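Talau Tabletop Sorting Kit for Classrooms and Clubs
Zekotport School Robotics — Kits and Parts

Item: Talau Tabletop Sorting Kit
Availability: In stock
Page updated: April 14, 2023

The Talau kit is a set of cups and bowls with a cloth, printed task cards and a teacher guide. It is made for student teams that already have an arm with a parallel gripper and need something to practice on. The arm, gripper and controller are not part of the kit.

The task cards are the same ones used in the Ustau Cup, a pick-and-place competition for middle and high school clubs. There are 43 cards. Early cards ask for one cup to be moved from one marked spot to another. Later ones have the team pick up a cup lying on its side, take a small bowl out of a larger one, or clear the table into a single container. Teams may run the cards by remote control or from their own program, and the score sheet has a column for each.
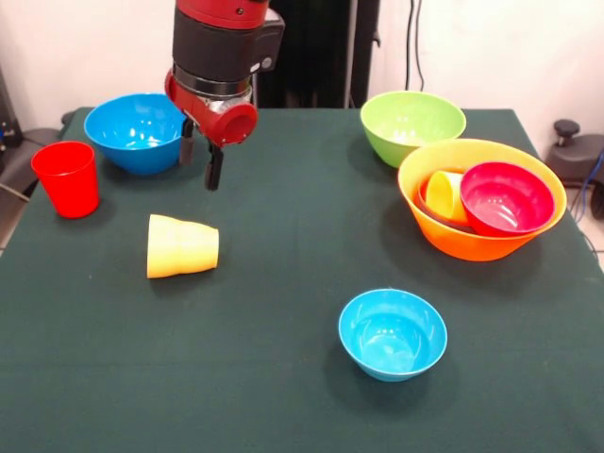
Cups and bowls on a green cloth, with a two-finger gripper above the table.

Setting up

Spread the cloth flat and tape the edges down on the underside. A wrinkle can catch a low fingertip. Place the pieces as shown on the card, then move the arm to its start position before the timer begins. A full run of one card takes roughly 7 minutes with a new team, including the reset.

Bowls are gripped by the rim. Cups can be gripped by the rim or the side, depending on how far your fingers open. Check this with the arm at low speed first — thin plastic will crack if the closing force is set too high.

What is in the box

Cups and bowls in mixed sizes and colors
Table cloth
Task cards
Score sheets, pad of 100
Teacher guide, printed

Using it in class

The guide is written for groups of three or four. One student runs the arm, one reads the card and keeps time, and the others reset the table. The Cho lesson plans, sold separately, add 2 units on color sorting with a camera. They use the same pieces, so no other parts are needed apart from the camera.

Replacement parts

Cups and bowls can be ordered one at a time. Colors may vary from batch to batch. Orders placed in January may ship late due to the competition season.

Returns are accepted on unopened kits. Score sheets and cards cannot be returned once the wrap is off.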